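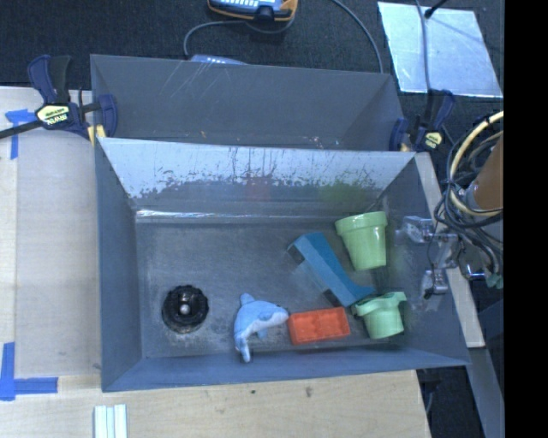 Figure 1. Mixed small items in a gray metal bin, with a second bin behind.

Inventory Control, Unit 4: Storing Odd-Shaped Stock
2025-01-19
Stella Owino

Small parts are usually counted by the piece, by weight, or by the bin. Piece counts suit items with no common size. Weight counts need a single part number per bin and a known unit weight.

4.1 Bin records

Each bin carries one location code. If a bin holds more than one part number, every part number is listed against that code, each with its own quantity. A mixed bin is never counted by weight.

4.2 Cycle counting

Divide the stock list into classes A, B and C by yearly value. Class A is counted most often. In the Hakent exercise there are 172 part numbers, of which 19 are class A and 40 are class B. The rest are class C.

Count accuracy = records that match / records checked. A record matches only if the part number, the location and the quantity all agree -- a correct quantity in the wrong bin is an error.

4.3 Reorder point

Reorder point = daily use x lead time in days + safety stock. Use working days for both terms.

Problem 4 uses the Rashidi data sheet. Show units at each step. Read section 5.1 before the April review.

Questions on grading: Jabari Makori, Room 404
Copyright 2025 Osidmont | Contact | Back to top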